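Record of the Night Desk

The Drirnport Incident Map was opened to the public at 7:40 p.m. on 18 February 2025, forty minutes after the power failed in the lower town. Its purpose was to show which streets were dark and which were not. Reports were accepted by telephone, by text message, and from the public feeds, and each was to be confirmed by a second source before a marker was placed.

The desk was staffed by Yanling Jiang, senior editor, and Sihan Yu, who had been with the paper since September. Rongrong Tan was on call for technical matters and was called at 7:52.

By nine o'clock the desk had received 1027 reports. The rule of the second source was still in force, but it had become difficult to apply. A fire on Evier Street was described by 46 people, all of whom had read of it in the same message. Ms. Yu telephoned the bakery on the corner. The baker went out to look and reported that Evier Street was dark and cold and that a man was walking a dog.

The marker was not placed. The desk was then informed by 200 further messages that it was concealing the fire.

At 10:15 a call was received from a Mrs. Xiaoyan Wei, of the Dimitriou Building, fourth floor. She did not wish to report anything. She had the map open on her telephone, and she had noticed that her building carried no marker, although every building beside it did. She asked whether this meant that her lights were on.

Ms. Yu asked whether they were.

"No," said Mrs. Wei. "I only wondered if it was supposed to be me."

Ms. Yu explained that a second source was required. Mrs. Wei said that her neighbor was away and that her son lived in another country. She offered to wait. Ms. Yu recorded the call, placed it in the queue, and remained on the line for eleven minutes, during which no business of the desk was transacted. They spoke of candles, and of the winter the harbor froze.

Ms. Jiang observed this and did not intervene. The log for that period, in her handwriting, reads: "Verification in progress."

At 10:31 a text message arrived from a taxi driver stopped outside the Cerus Hotel. He could see the Dimitriou Building from where he sat – all of it dark, he wrote, except for one small light on the fourth floor, moving from room to room.

The marker was placed at 10:32.

Power was restored to the lower town shortly before three. The map was closed the following morning, and the markers were removed in the order in which they had been placed. Ms. Yu asked that one be left until noon. The request was granted without comment.

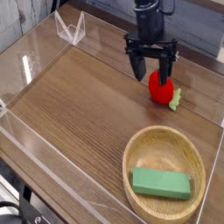

Also in This Issue

The Clerk of Small Corrections, a story by Yanling Han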